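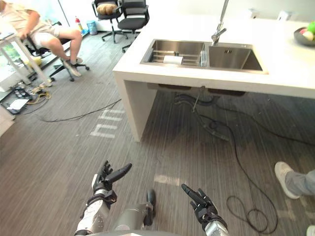
When Yvonne Lockwood picks up the phone she is halfway through a piece of toast, and she apologizes for it twice before we even get to the record. It is a little after nine in the morning in Trarbridge, where she has lived since she was a teenager, and she has been up since five listening to test pressings.

"You'd think I'd be sick of it," she says. "I know every breath on that thing. But I put side one on and sat there in my coat like a kid waiting for the bus, and I was so happy I forgot to take the coat off."

The record is "Guerra," her first full album of new songs in a long while, and it comes out in October. It is named after the street in Alalport where her grandmother rented two rooms over a shoe repair shop, and where Lockwood spent most of her summers until she was twelve. People keep asking her if it is a war album, she says, on account of the word, and she has stopped minding.

"It's a street. There was a bakery on it, and a man who sold lottery tickets and sang. I suppose there's some fighting in the songs, but it's family fighting, the kind where somebody slams a door and then comes back in for their glasses."

Fans who found her through "Wolholm," the slow piano ballad that still closes most of her shows, may be surprised at how loud the new one gets. There are horns on four of the songs and a real, stomping rhythm section on nearly all of them. Lockwood credits that to Dario Ferri, who produced the album and played most of the guitars, and who apparently would not let her near a piano for the first week.

"He hid the stool," she says, and laughs for a good while. "I came in with all these pretty little sad things and he said, fine, lovely, now stand up and sing them. I was furious! I went home and complained to anybody who would listen. And then I came back the next day and sang 'Lottery Man' standing up, and that's the take on the record, with me still a bit cross in the second verse."

She wrote more than she needed. The notebook she kept that winter had 60 song ideas in it, some of them only a title or a line, and she and Ferri sat on the floor one evening going through every page. A few were old enough that she could no longer remember the tune that was meant to go with them.

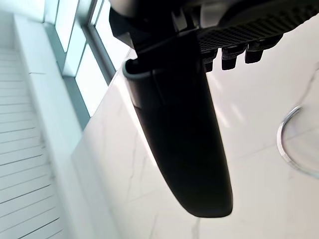 "One of them just said 'blue door, ask Adelmo,'" she says. "So I called Adelmo, and he had no idea either, and we stayed on the phone for an hour trying to work it out. By the end of the hour we had a song. I don't know if it was the right song, but it had a blue door in it."

Adelmo is Adelmo Carbone, who has played bass with her on and off since the two of them were busking outside the Trarbridge train station, and who shares the writing on "Blue Door" and on the long closing number, "Upstairs Rooms." I caught up with him later the same day, and he was a good deal shorter with his answers, though every bit as fond.

"Yvonne sings a line and you can hear who she's singing it to," he said. "My job is to stay out of the way of that." When I asked what he thought of the horns he said they were too loud and that he loved them.

The horn parts were written by Valentina Gallardo, and Lockwood talks about her the way some people talk about the weather on their wedding day. The two had never met before the sessions. Gallardo had sent a demo of an arrangement for "Wolholm" without being asked, just for the fun of it, and it sat unopened for months.

"I'm terrible with mail, I'll admit that straight out," Lockwood says. "I opened it on a train and I cried in front of a whole group of schoolchildren. She'd heard something in that song that I'd put there and then forgotten. So I wrote back and said, I'm so sorry this took me forever, and would you please come and do the whole album?"

Gallardo brought the players with her, and the horns were recorded live, everybody in one room, with Lockwood singing along off to one side so they would have something to follow. She thinks you can hear her on "Bakery Hours" if you turn it up, a sort of ghost voice behind the trombone, and she asked for it to be left in.

The first single, "Lottery Man," is out already, and she has been trying it on audiences in small rooms. At the Alalport show there were 234 people in a hall a short walk from the street itself, and a woman came up afterward to say that she remembered the real lottery man and that his voice had been dreadful.

"I told her, well, he was wonderful to me, I was seven," Lockwood says. "And she held my hand and sang me the thing he used to sing, and I'd got the melody wrong! All these years. It goes down at the end and I had it going up. I've thought about whether to change it when I do it live, and I go back and forth. Dario says leave it alone."

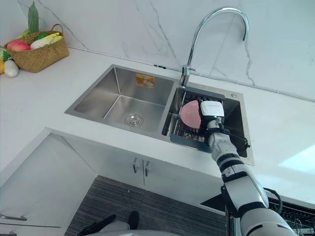

A pink plate at the sink.

The tour proper starts after the album is out, and it will be her biggest in years, with the horn section along for all of it. The last night is at home in Trarbridge, in a theater that holds 1557, and she sounds nervous every time it comes up. She used to tear tickets there on weekends when she was in school, and she remembers standing at the back for the second half of everything, whatever it was, opera and wrestling and a man with trained dogs.

Her old friend Ubaldo Mancuso will open the shows, on his own with an accordion. He is the one who taught her to play her first three chords, in the kitchen on Guerra, and she has been asking him to come on the road for as long as she has had a road to ask him onto. He always said he was too old. This time he said yes before she had finished the sentence.

"I think he heard the record," she says. "He's on it, you know, he's all over it, only he isn't playing. He's the uncle in 'Glasses' and he's the neighbor in 'Upstairs Rooms.' I was a little afraid to send it to him. He called me up and what he said was, 'You made me taller.'"

She has to go, she says, there is the second test pressing to listen to and she has promised Ferri an answer by noon on whether the gap between the last two songs should be longer. She thinks it should, just by a breath or so. Then she remembers one more thing about the bakery, and we talk for another twenty minutes.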